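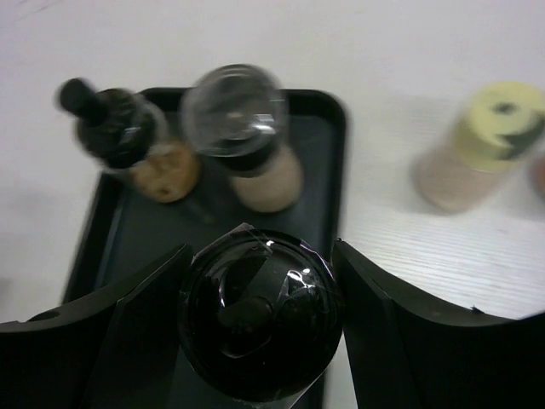
Kevser Taşdemir schrieb ins Ticket, die Erweiterung habe ihre Einstellungen beim Update verworfen, zum zweiten Mal, und ob das so gedacht sei. Kein Gruß, keine Versionsnummer. Angehängt war ein Protokoll mit 3620 Zeilen.

Aslı Dönmez öffnete es im Editor und filterte nach Warnungen. Es blieben 434 Einträge, fast alle vom selben Typ: Schlüssel nicht gefunden, Standardwert gesetzt. Der Zeitstempel des ersten lag 90 Sekunden nach dem Start der Migration. Davor war alles sauber.

90 Sekunden war der Grenzwert, den Nalton für Hintergrundprozesse vorgab. Aslı kannte ihn. Sie hatte ihn im Januar selbst in die Dokumentation von Givico eingetragen, Abschnitt 3, unter »Bekannte Einschränkungen«. Die Migration schrieb die alten Werte in eine Zwischentabelle, löschte das Original und kopierte zurück. Brach der Prozess nach dem Löschen ab, las das Plugin eine leere Tabelle und hielt die Installation für neu.

Sie baute den Fall auf dem Testserver nach. Beim ersten Lauf trat der Fehler nicht auf. Beim zweiten auch nicht. Sie verkleinerte den Arbeitsspeicher, füllte die Datenbank mit Kopien alter Einträge und startete erneut. Der Fortschrittsbalken blieb stehen, die Seite lud neu, und der Einrichtungsassistent begrüßte sie mit der Frage nach der bevorzugten Sprache.

Die Zwischentabelle war noch vorhanden. Aslı zählte die Zeilen und verglich sie mit der Sicherung. Die Werte stimmten überein.

»Bitte nichts neu konfigurieren«, schrieb sie an Kevser Taşdemir. »Ihre Einstellungen liegen vollständig in einer zweiten Tabelle. Ich schicke Ihnen ein Skript.«

Die Antwort kam nach vier Minuten. Sie habe bereits alles neu konfiguriert, stand darin, von Hand, nach Bildschirmfotos vom letzten Mal. Das Skript nehme sie trotzdem, zum Abgleich.

Aslı hängte die Datei an und setzte den Status auf »Wartet auf Kunde«. Dann öffnete sie die Migrationsroutine, verschob den Löschbefehl hinter die Prüfung und schrieb in die Änderungsnotiz: Reihenfolge korrigiert. Sie überlegte, ob ein zweiter Satz nötig war, und ließ das Feld noch eine Weile offen.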